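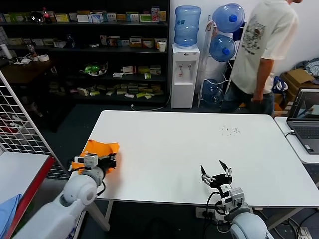 Orange cloth and dark specks on the large white table. Sample from the shop room set.

Kidero Tables and Cloths
README, version 2

Kidero Tables and Cloths is a set of 2758 labelled colour photographs of tabletops, the cloths used on them and the bits that get left on them: crumbs, specks, dust, rings and smears. The labels say what state the cloth is in, what colour it is, what kind of marks are on the table and whereabouts on the table they lie. The set was put together for work on tidying and wiping in ordinary rooms, where the table is seldom the only thing in view.

The photographs are grouped into 115 sessions. A session is one table in one room over one stretch of work, with the same cloth or cloths throughout. Sessions differ in length. Some have only a handful of photographs and a few have a great many, so please split by session and not by single photograph.

Contents of the download

README.txt (this file)
photos/ (one folder per session)
labels.csv (one row per photograph)
sessions.csv (one row per session)
split.csv (training or test, by session)
CHANGES.txt
LICENCE.txt

Rooms

There are three rooms, each with its own short name in sessions.csv.

shop: The shop room. White tables, with a tall dark shelving unit stocked with small product boxes at one end. A laptop, power strips and cables are often in view.

kudik: The Kudik kitchen. One long pine table with a waxed top and benches on both sides. Low light in the mornings.

tuominen: The Tuominen canteen. Grey laminate tables pushed together in pairs. Most of the rings and smears come from here, and almost all of the sticky ones.

The shop room has the plainest surface and the busiest background. Dark specks are easy to find on the white tabletop, but pale crumbs can be missed altogether and the labellers had trouble with them. In the Kudik kitchen it is the other way round: the grain of the wood hides dark crumbs and shows up flour and sugar. Anyone comparing scores between rooms should keep this in mind.

Tables that touch are labelled as separate tables. The main table is the one with the most surface in view, and all position labels refer to that one. Crumbs on a neighbouring table are not labelled.

Cloths

Plain cloths were preferred over patterned ones. The colours are orange, blue, yellow, green and undyed. The undyed ones are cotton and came from a pack that has since been used up, so there won't be more of them in later versions. All cloths were washed before their first session and then only when they needed it. A cloth can therefore look a little duller late in the set than early on.

A bright cloth often throws a soft reflection of its own colour onto a shiny white top, as the orange one does in the sample. The reflection isn't part of the cloth and isn't labelled as a mark. We mention it because the first round of labelling had several of these down as spills, and they had to be taken out by hand.

At least one cloth is in view in 2360 of the photographs. Where there is more than one, the cloth on or over the main table is labelled first. A second cloth lying elsewhere, such as the blue one on the corner of the red-edged tabletop in the sample, goes in the column other_cloth with its colour only.

Columns in labels.csv

photo_id
Number of the photograph within the set.

session_id
Number of the session.

cloth_colour
orange, blue, yellow, green, undyed or none.

cloth_state
flat, folded, bunched, rolled, hanging or none. "Flat" means that most of the cloth lies in a single layer. "Folded" means that there are straight edges and at least two layers. "Bunched" covers anything crumpled, whether it's small or large.

cloth_lift
down, part or up. "Part" means that some of the cloth is raised and some is resting on the table. The sample is labelled bunched and part.

other_cloth
Colour of a second cloth, if there is one. Blank if not.

marks
crumbs, specks, dust, ring, smear, wet or clear. More than one may be given, separated by a space. "Specks" is used when the bits are too small to say what they are. The sample is labelled specks, even though they may well be crumbs.

marks_where
Position on the main table as it appears in the photograph, on a three by three grid: upper left, upper middle, upper right and so on. Blank if marks is "clear".

spread
tight, loose or all over. A matter of judgement, see below.

clutter
low, medium or high. This counts only what stands or lies on the main table, so a full set of shelves in the background doesn't raise it.

note
Free text, mostly blank.

How the labels were made

Each photograph was labelled twice, by two people working apart from each other. Where they agreed, the label was kept. Where they didn't, a third person looked at the photograph together with both labels and chose one. The labellers worked from single photographs in mixed order, without seeing the ones before or after. They were asked to put down what could be seen and to leave the rest. A table isn't labelled "wet" because a damp cloth had been over it a minute earlier, only if there is a shine or a puddle to be seen.

Agreement was best on cloth colour and cloth lift. It was poorest on spread, where "loose" and "all over" were often swapped, and on the difference between "dust" and "specks". We thought about merging those last two and left them apart. If your work doesn't depend on the difference, merge them yourself before training.

Training and test

The training part has 2000 photographs and the rest are for testing. Both parts contain sessions from all three rooms. No session is in both parts. Some individual cloths are in both, since there were not enough of them to keep apart, so the test part tells you little about how a method copes with a cloth it has never met.

Things to watch for

The position grid follows the photograph and not the table. If the same table is seen from the other side, "upper right" becomes a different corner. To follow a patch of crumbs through a session you will need to work out the viewpoint first.

Small boxes, bottles and packets stand on shelves in many of the shop room photographs. They are not labelled. Several are orange, yellow or green, much like the cloths, and simple colour matching will pick them up. The same goes for the red and white items behind the wire grid panel, though there are no red cloths in the set.

Cables are sometimes marked as smears by methods trained on the Kudik kitchen alone. There are hardly any cables in that room.

Crumbs were mostly toast and plain biscuit. There is very little rice, no pet hair and nothing greasy apart from a few canteen sessions. The set won't tell you much about cleaning hobs, floors or glass.

"Clear" means that neither labeller could see anything on the surface. It doesn't mean that the table was clean by any other standard, and the set should not be used to judge hygiene.

Changes since version 1

The Tuominen canteen sessions are new.
The column cloth_lift has been split off from cloth_state, which used to mix the two.
Reflections wrongly labelled as spills have been corrected.
Nine-part positions replace the old left, middle and right.
Two sessions with wrong room names in sessions.csv have been put right.

Version 1 labels can't be turned into version 2 labels by renaming columns. Please download the whole set again.

Use and credit

The photographs and labels may be used for study and teaching, and changed or passed on under the same terms. The full wording is in LICENCE.txt. Please name the set as "Kidero Tables and Cloths, version 2, Indoder" and say which rooms you used.

Mistakes in the labels can be reported through the form on the Indoder download page. Give the session_id and photo_id and say what you think the label should be. Corrections are gathered up and go out together with the next version, planned for January.

Last changed: Monday, October 22, 2018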